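Notebook - counter layout
02/07/2023

Quiet in here, so I used the morning to go over the breakfast counter. Yi-chun and Sotiris have both complained that there is nowhere to put a plate down, and they're right. Too much had crept toward the middle since June.

Rule for now: everything lives at the edges. Toaster oven, toaster and coffee maker stay on the left. Canister, utensil holder and the green-lidded one go in a row against the tile. The marble pattern in the middle is for plates and cutting only. If you bring something new, find it a place along the back or take something away. 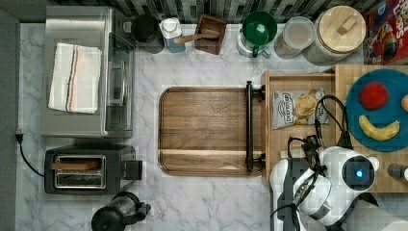

The striped towel keeps ending up on top of the toaster oven. I'd like it on a hook before anyone runs the oven with it there. Hajnalka says she has 2 spare hooks in her desk, the stick-on kind. Will ask her Tuesday whether they hold on tile.

Toast test, plain white bread, same loaf throughout. Setting 4 was fine for me, Ebise wants it darker. Setting 2 is barely warm bread. Didn't go higher. Crumb tray needs emptying, not done yet.

Cords: still not happy. The toaster's lies loose on the counter and catches on whatever you slide past it. A clip on the wall side would do. Pin-yu was going to order some from Plirnell - check whether that went out, and if not add it to the Enard order.

To do
- hook for towel
- cord clips
- crumb tray
- wipe behind the utensil holder
- descale coffee maker (Sotiris has the powder)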